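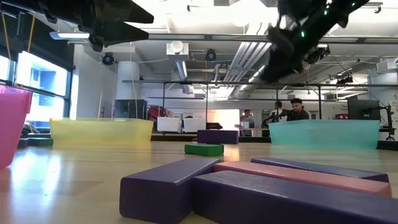 **Softwareentwicklung Bewegungsplanung für zweiarmige Systeme (m/w/d), Vollzeit oder 80 %**

Wir sind Drustevura und entwickeln die Steuerungssoftware Sutodar. Sie plant Bewegungen für zwei Arme über einem gemeinsamen Tisch, zum Beispiel beim Sortieren von Blöcken in Behälter. Für unser Team Planung, zurzeit 6 Personen, suchen wir ab März Verstärkung.

**Ihre Aufgaben**

- Sie arbeiten am Planer in C++ weiter, besonders an der Kollisionsprüfung zwischen beiden Armen.
- Sie verbinden die Greifpunktschätzung mit der Regelung. Reflexionen auf der Tischfläche und durchscheinende Behälter machen uns dort noch Mühe.
- Sie pflegen Skirance, unser internes Werkzeug für das Abspielen und Vergleichen von Versuchen. Fast 404 Testfälle liegen darin, viele davon schlecht beschriftet.

**Was Sie mitbringen sollen**

- mindestens 3 Jahre Erfahrung mit C++ und Python
- gute Kenntnisse in Kinematik und Trajektorienoptimierung
- Erfahrung mit ROS 2 ist von Vorteil, aber keine Bedingung
- Deutsch oder Englisch auf dem Niveau, auf dem man einen Fehler gemeinsam besprechen kann

Die Arbeit findet zum größten Teil bei uns im Labor statt. Zwei Tage in der Woche sind von zu Hause möglich, sobald die Einarbeitung abgeschlossen ist. Die Stelle ist unbefristet.

**Bewerbung**

Bitte senden Sie Lebenslauf und ein Beispiel von eigenem Code an Moushumi Siriwardena, Leitung Planung, mit dem Betreff „Joshi“. Ein Anschreiben ist nicht nötig. Das erste Gespräch dauert eine Stunde und wird online geführt, für das zweite laden wir Sie ins Labor ein. Die Reisekosten übernehmen wir.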